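A Morning With the Pickers of Pleltivo

I got to Pleltivo a little after 9 in the morning, clutching bad coffee, and the open day was already packed. Every May the lab lets the public wander in, and I'd wanted to go for years!

My favorite stop was the Pluvano bench, where an arm digs through a bin of odds and ends, stuff you'd find in any kitchen drawer. The engineer running it told us they'd logged 3,182 picks since winter (she keeps the tally on a whiteboard) and that thin, shiny things are still the worst. I asked about plastic packets and she just groaned. Two kids next to me had a bet going on the rubber duck – I was rooting for it too.

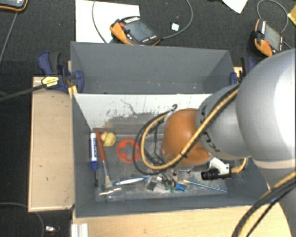
The Pluvano arm over its bin, duck and paintbrushes included.

Next door, Graltico was showing software that plans each grab, and I'll admit I lost the thread there. Nearly 4,000 people come through over the open days, so go early, and stay for the noodles at Ông across the street. I had the spicy ones and regretted nothing.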